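Oltport Visitor Transport Working Group
Minutes of meeting, 2018-03-06
Held at the Harbor Office, Oltport, upstairs meeting room

Chair: Gorazd Gashi
Present: representatives of the ferry operator, the Loltby shuttle contractor, the Kular guesthouses, the harbor office, and the county trails office
Apologies: Loltby parish museum

1. Minutes of the previous meeting
Accepted with one correction. Under item 4, "Addo landing" should read "Addo upper landing." The lower landing is not open to passenger boats.

2. Matters arising
2.1 The printed timetable still shows the old shuttle stop outside the Loltby post office. The contractor has covered the stop sign but has had no answer on the reprint. Carried forward.
2.2 The bag storage trial at the ferry office closed with no claims for loss. The ferry operator will continue it on the same terms. Bags are accepted until the last inbound sailing only.
2.3 Translation of the Kular trail leaflet into German is complete. The map legend was missed and has been sent back.

3. Combined day ticket
3.1 The chair reported that the draft agreement for the combined ferry, shuttle, and castle ticket has been read by all parties. The remaining point is the refund rule when the ferry does not sail.
3.2 The ferry operator's position is that only the boat portion should be refunded, as the shuttle still runs by road. The shuttle contractor noted that a visitor stranded in Oltport has no use for a shuttle that starts in Loltby.
3.3 Agreed: full refund if the cancellation is posted before the first sailing. Boat portion only if it is posted later in the day. The wording is to go on the back of the ticket and at the ticket window.
3.4 First print run set at 2000 tickets. The ferry operator asked for numbered stock. Agreed.
3.5 Start of sales: July. The guesthouses asked to sell tickets at reception. Deferred until the accounting method is settled.

4. Loltby castle shuttle
4.1 The vehicle seats 8 passengers. At the peak of last season visitors waited for a second or third run, and several walked up the road, where there is no sidewalk past the quarry bend.
4.2 Options considered: a larger vehicle, a second vehicle of the same size, or timed boarding slips. The larger vehicle cannot make the turn at the castle gate. The contractor is able to supply a second vehicle on days when a cruise call is listed.
4.3 Agreed: second vehicle on cruise call days. Boarding slips to be tried on all other days from the start of ticket sales. The harbor office will send the list of calls to the contractor each month.
4.4 The guesthouses asked whether dogs are carried. They are, on a lead, at the driver's discretion. To be added to the website.

5. Addo upper landing
5.1 The handrail on the seaward steps is loose at the second post. The county trails office will repair it before the season. Until then the steps stay roped off and boats use the ramp.
5.2 The path from the landing to the viewpoint is 300 meters long, and the last part is on loose stone. The county proposes a sign at the landing giving distance, surface, and the absence of drinking water. Agreed.
5.3 The ferry operator reported that the 200 life jackets due for inspection have been returned with certificates. Noted.

6. Kular trail
6.1 The route has been re-marked from the chapel to the ridge. Marking on the descent is incomplete. Walkers should be advised to return the same way.
6.2 The guesthouses reported late arrivals by walkers who had taken the ridge time on the leaflet as the time for the full circuit. The county will restate times in both directions in the next edition.

7. Other business
7.1 The web page for Oltport lists the ferry office phone number incorrectly. Harbor office to correct.
7.2 The parish museum asked in writing whether its opening hours could follow the shuttle times. The chair will reply that the times are fixed until the end of the season.
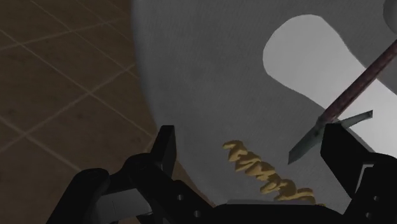
8. Oltport waiting room refit
The waiting room is to reopen before ticket sales begin, and the harbor office asked for decisions on finishes so that orders can be placed. Wall paint stays as it is. For the floor, the group preferred dark brown tile with thin grout lines in a lighter tan, on the grounds that mottled tile of this kind shows less dirt from boots and wheeled bags. The ferry operator asked that the tile have a non-slip rating, to be confirmed by the supplier in writing. One round gray table with a rounded rim was accepted for the timetable corner. Seating was not decided. Action: harbor office to obtain prices and circulate them with the next agenda.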